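July 10, 2018

I grew up in a house where nothing matched, and now I live in one too (by choice this time!). My dishes come from yard sales, from my aunt's basement and from one very good afternoon at a church sale where I paid 20 dollars for a whole box. I love them all. What I don't love is chips, and I've had plenty, so I've gotten a bit fussy about how things go back on the shelf.

## Nest bowls by shape and forget the pattern

For years I kept my florals with my florals and my plain ones with my plain ones. Very pretty, very dumb. Two bowls with the same roses on them can have completely different sides, and then the top one sits crooked and rocks every time you shut the cabinet door. Now I try each bowl inside the next before I commit. If it settles down evenly, great, they're friends. If it wobbles or you hear that awful little scrape, find it another partner.

Big plates I like to stand up behind the bowls, so I can still see the painted ones. A plain white bowl with a dark blue rim looks so nice against roses, and a plate with a ring of green leaves behind the two of them makes me happy before I've even had coffee.

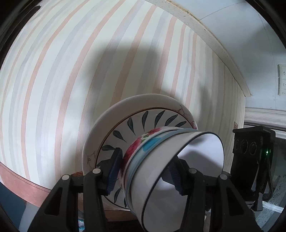 ## Give standing plates something to lean on

A plate on its edge wants to roll – ask me about the blue platter. I lay a strip of that rubbery shelf liner along the back of the shelf and lean the plate so its foot grips the liner. A wooden rack works too, if you have the depth for it. I don't, my cabinets are from a Trasenden kitchen somebody put in long before us and they're shallow as anything.

## Felt between the good ones

Cut circles from an old felt blanket, a little smaller than the bowl, and drop one in before you stack the next. Coffee filters do the same job and cost next to nothing. Skip paper towels if they're printed, the color can come off on a damp dish.

Next up is the mug shelf, which I've been putting off until September.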